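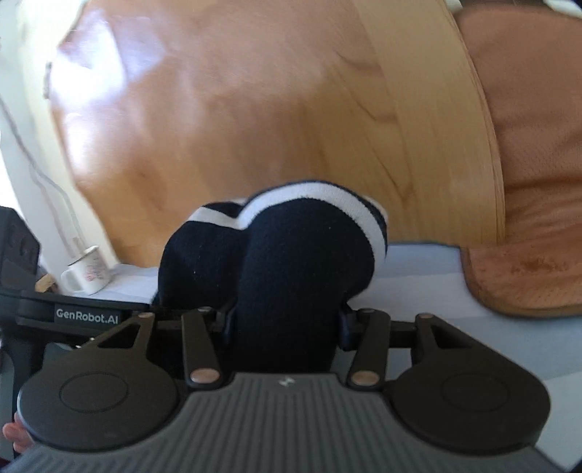 Figure 6.1 A hand-held gripper closed on a folded piece of black and white knit fabric.

Chapter 6
Choosing a Hand-Held Gripper Kit

Learning objectives
After studying this chapter, the reader should be able to:
identify the main parts of a hand-held gripper kit;
compare two offers on the same terms;
explain why soft goods are used as a test of grip.

6.1 Introduction

Earlier chapters dealt with grippers fixed to the end of a robot arm. The present chapter turns to a related product, the gripper held and moved by a person, and considers it as a buyer would. Such kits are now sold to colleges, laundries and small workshops that wish to record handling tasks before they commit themselves to an arm. The buyer must judge the tool, the software and the support together, as a weakness in one will reduce the value of the others.

Knitted cloth is a demanding load. It folds on itself and changes shape as it is lifted. In Figure 6.1 the cloth rises in two rounded lobes above the point where the dark fingertip pads press on it from either side. A rigid part would keep its outline under the same pressure, and the width of the opening would then say much more about the object held.

6.2 The case studied

The chapter follows a purchase made by the Urwood training centre, which invited offers for a complete kit in August 2023. Two suppliers replied. Drudirov offered a kit at 1,280 pounds, with spare pads included and software charged by the year. Haltitine asked 2,000 pounds for a kit with software and two years of repairs. The centre tested both on the same set of household textiles, making 251 lifts with the first kit and 236 with the second - the difference arose from a late delivery.

The reader should note that price alone did not settle the matter. The cost of replacement pads, the effort of holding the tool through a full session and the form in which records could be exported were all weighed. Section 6.3 sets out the terms of each offer in full, beginning with the pads.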